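Kidunness: put-away episodes, release notes and data card

Maintained by Tanko Danladi and Ifeanyi Iyamu, Gistetmont workshop. Last tidied in August.

What this is

Kidunness is a set of 2,626 short episodes of a robot arm moving small coloured cubes between squares marked out in painter's tape. Each episode has wrist video, joint positions, gripper opening and one line of typed instruction, such as "put the green one in the next square along".

We started it because Brurnura, who pack hand tools, asked us whether a robot could sort their returns bench. Ifeanyi's mum asked whether it could do the kitchen drawer. The answer to both is no, and the dataset is a fairly detailed account of why.

How far off are chores?

Quite far. A child of four puts a block in a square while looking at something else. Our arm gives it full attention and still now and then sets the cube down on the tape, then waits, apparently for praise. Crockery is beyond it. Socks are so far beyond it that we stopped writing them into grant applications.

What it does do is the same dull thing for hours without wandering off, and a fair number of shop-floor jobs are dull in just that way. If your parts are rigid, bright and politely spaced, you may find this useful. If your parts are a Tuesday evening's washing-up, please come back in a few years.

Contents

train/ 2,000 episodes
val/ 600 episodes
odd/ 26 episodes that we argued over and couldn't place
instructions.csv one line per episode, spelling left as typed
labels.csv start square, end square, verdict

Verdicts

A cube counts as placed if its whole base is inside the tape. Touching the tape is "near". Anything else is "missed", including the episodes where the cube went to the right square and then came away again with the gripper. Tanko wanted a fourth verdict, "technically", and was outvoted one to one.

Known problems

The tape was laid by hand and the lines wander. Don't treat the squares as square, and don't work out real distances from them. It frays where strips cross, and loose scraps turn up on the bench. We left them in. Benches have scraps on them.

Light reflects off the brown surface in pale patches, which at least one of our early models took for an object and tried to pick up, with great care.

Cubes near the side of the view may show as no more than a sliver of colour. The labels cover them anyway, so a model working from a single wrist view will be marked down for things it could hardly see. Life is like that on the Olaniyan line too, we are told.

Instructions were typed by two people, one of whom says "left" and means his own.

Not for

Anything near people, food or glass. Anything described in a brochure as "hands-free living".

Changes since the last release

Relabelled 97 episodes where "near" had been used out of kindness. Removed the duplicate instructions file. The loader no longer falls over on a missing gripper reading; it complains and carries on.
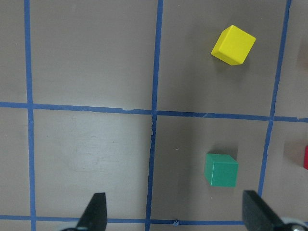

Page 4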